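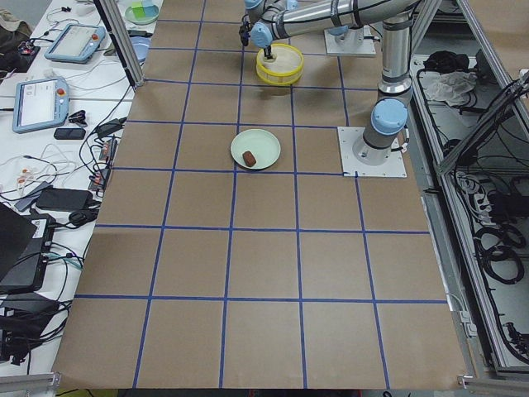 Two-Arm Table Build: Frequently Asked Questions
Skillness Shared Workshop, Bay 2
Last revised December 2019

What is the Tratiscombe table?

Tratiscombe is the working name for the two-arm bench in Bay 2. It handles light kitchen items: steamer baskets, small plates, bowls, and whatever goes in them. The arms are bolted down and share one work surface. The aim is a cell that a workshop member can restart and recalibrate from written notes.

Why kraft paper on the surface?

It is matte, cheap, and easy to replace. The bare tabletop gave reflections that confused the object detector. Scuffs on the paper are harmless. Replace it when a crease stands high enough to tip a plate.

What is the blue tape for?

The grid is for people. Operators use it to put an item back in the same cell between trials, and log sheets refer to cells by row and column. The software does not read the tape. Positions come from the calibration file, so a strip that is slightly crooked costs nothing.

Can I use another color of tape?

Yes, but avoid yellow and pale green. Both are too close to the items in use and will upset the color thresholds. Painter's tape is preferred to electrical tape, which leaves adhesive on the paper and on the fingertips.

How do the wrist views differ from the fixed views?

The fixed views are used to choose a target and an approach. The wrist view takes over for the last part of the descent, when the arm itself may hide the target from the side.
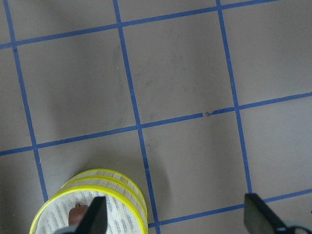 Exposure on the wrist camera should be locked before a run. With automatic exposure, the image brightens as the black fingers fill more of it, and pale rims wash out. Set it with the gripper open over bare paper, then leave it alone.

Which items are in the current set?

Yellow-rimmed steamer baskets, a mint-green plate, a mint-green bowl, and small food-sized pieces in pale yellow and dark brown. The baskets have slotted floors, and small pieces can catch in the slots if they are pushed sideways. Lift first, then travel. 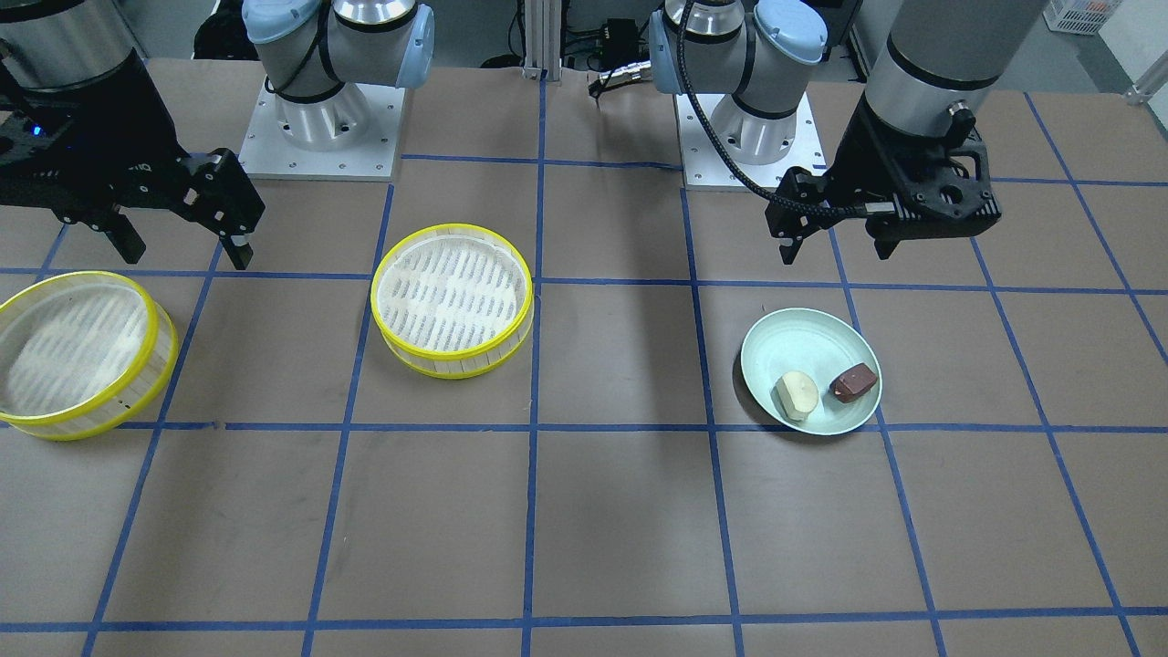

Both grippers over the grid, with the steamer baskets at left and center and the plate at right.

How are the baskets gripped?

There are two methods. An inside grip opens the fingers outward against the wall. A rim grip closes on the wall from both sides. The inside grip tolerates more position error but needs a lower force limit, as the side walls flex. Start at 14 N and raise it only if the basket slips.

How do you keep the arms from colliding?

Each arm has its own zone, and the strip between the zones is locked by software. An arm must request the strip, and the other must be clear before the request is granted. The lock is held by the Valtonen scheduler, a small script kept in the workshop repository. It is slow – a handover adds 2 seconds – and we have left it that way.

Does the lock replace the emergency stop?

No. Each arm has a teach pendant with its own red stop button. Keep both pendants within reach and their cables off the paper. Test both buttons at the start of a session.

What about cables on the moving arm?

Leave enough slack for full wrist rotation, and secure the run along the link with cable ties or straps. Coiled cable is acceptable near the gripper if it cannot drop below the fingertips.
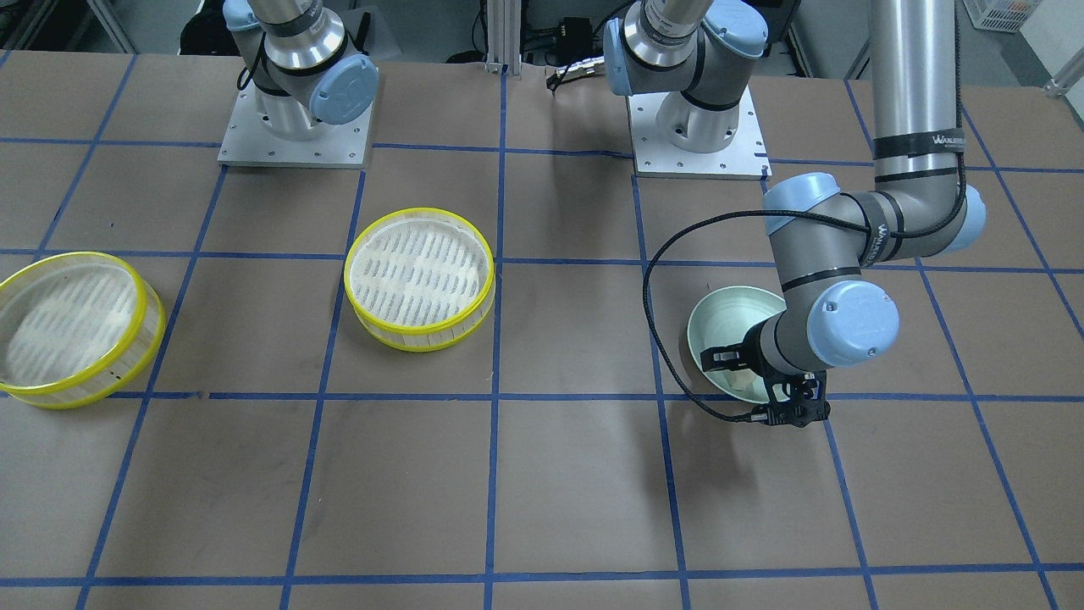 Jog the arm slowly through its lowest pose and its widest pose after any change to the cabling. Watch the connector end as well as the loop. A connector under side load tends to fail intermittently, and the fault shows up in the log as a gripper timeout.

How often is calibration needed?

After any work on a base plate, after a finger change, and whenever the check pose is off by more than 2 mm. The routine visits 33 points and should not be interrupted. If it is, start again from the first point.

Where are the finger drawings?

In the Lukance folder on the workshop drive, with the bracket drawings. The November revision has the corrected hole spacing. Discard earlier prints.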